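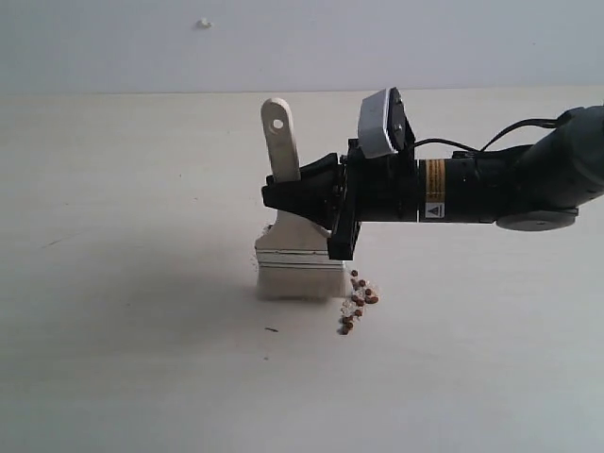 La Brultis mate se prépare la veille, et c'est pour moi la moitié du travail ! Je m'en sers sur les meubles comme sur les murs. Visez une table blanche bien mate, sans veinage visible, devant un mur gris très clair : l'ensemble est doux, mais le moindre petit défaut blanc sur le mur se remarque, alors rebouchez avant de peindre.

## 3. Préparer et appliquer

1. Poncez au grain 80, puis dépoussiérez au chiffon sec.
2. Versez le pot de 810 ml dans un seau propre -- tout le pot, sinon le dosage du durcisseur est faux.
3. Remuez lentement, en raclant bien le fond.
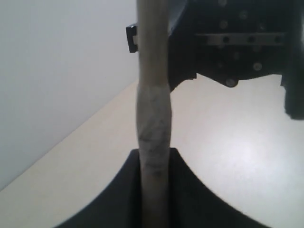 *Fig. 2 -- Bâtonnet en bois clair, partie renflée tachée de gris.*

4. Passez une première couche au rouleau à poils courts, toujours dans le même sens.

**Attention :** aérez la pièce, et ne refermez jamais le seau une fois le durcisseur ajouté (je l'ai fait en avril, quelle bêtise...).

5. Laissez sécher une nuit, égrenez à la main, puis passez la seconde couche.

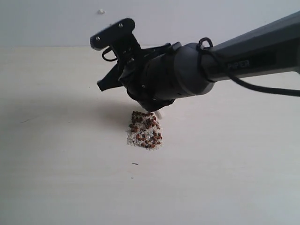 Pour cette seconde couche, chargez un peu moins le rouleau et terminez par les bords.

**Note :** la teinte Stommont fonce en séchant, ne la jugez pas avant le lendemain.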